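Descaling the kettle and the tap, hard water notes

Oakley is on hard water and always has been. I moved here in June and the kettle had a crust on it before the boxes were unpacked.
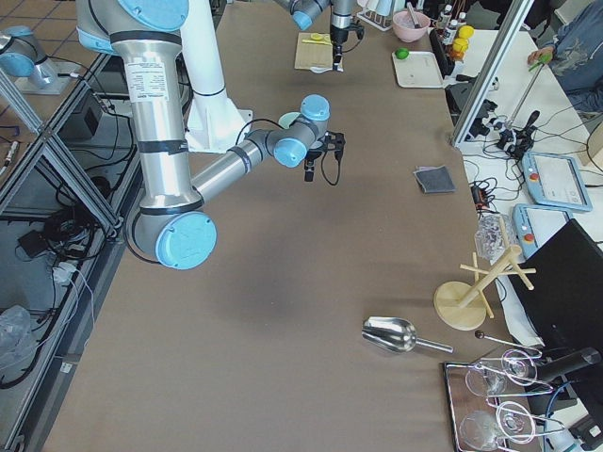 What the test strips said

The strips came in a pack of 20. Mine read just over 200 mg per litre as calcium carbonate, which counts as hard on the chart in the lid. The old flat in Reltby never got past the second square.

Citric acid or vinegar

I used citric acid powder, two level tablespoons to a litre of water. Bring it to the boil, switch off at the wall, leave for half an hour, pour away, rinse twice. Vinegar does the same job more slowly and the kitchen smells of it until Saturday. Do not mix either with bleach.

For the tap, unscrew the aerator and leave it in a cup of the same solution. Note which way round the washer sits before you take it out. I did not, and spent the evening with a dripping collar.

Jug filter

The Cenodo jug softens the water a bit for the first few weeks. After that the tea goes back to having a film on it, whatever the counter on the lid claims. I have stopped buying cartridges.

Leopoldo Quezada wrote in to ask about a plumbed-in softener. I have a quote for 371 pounds without fitting. The meter read 1,743 when I moved in and I want a full year of readings before deciding on size.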